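4.2 Placement of advertising units and reader retention

The second part of the study considered whether the position of advertising units on a page affects how long readers remain on a small website. Records were drawn from 38 independently run sites in the Rumport network, each of which had carried display advertising since at least June of the previous year. Site owners agreed to keep their layouts unchanged for 30 days before any adjustment was made. Pages were grouped by the number of units shown, with a limit of three per page. 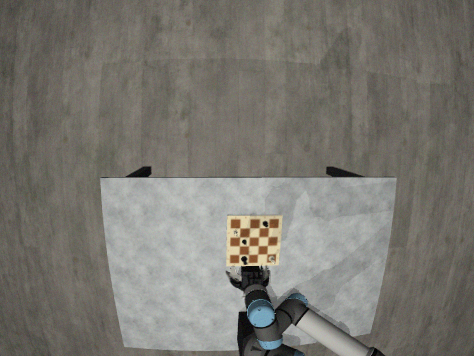

Figure 3. Chessboard and robot arm on a table, viewed from above (computer rendering).

After removal of duplicate visits and automated traffic, 1434 sessions remained for analysis. Sessions that began on a page with a unit placed above the first paragraph were shorter than those that began on a page where the first unit followed the opening text. The difference was clearest among visitors arriving from search results, and weak among returning readers. Pant, in her earlier report on the Cultthorpe sites, found a similar pattern, although her sample did not separate the two groups.

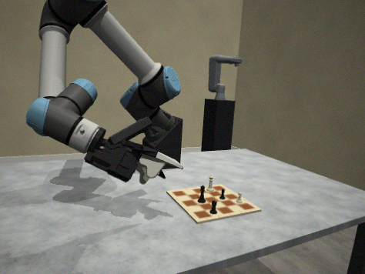 Revenue did not follow the same pattern. Units placed high on the page were seen more often and earned more per visit – but sites using them recorded fewer second page views, and part of the gain was lost. The Rakum template, which places its first unit beside the text, fell between the two arrangements on both measures. Site owners who publish long articles may therefore wish to test a lower position before adding further units. Subject matter was not controlled for, and the effect of page loading time is treated separately in Section 4.3.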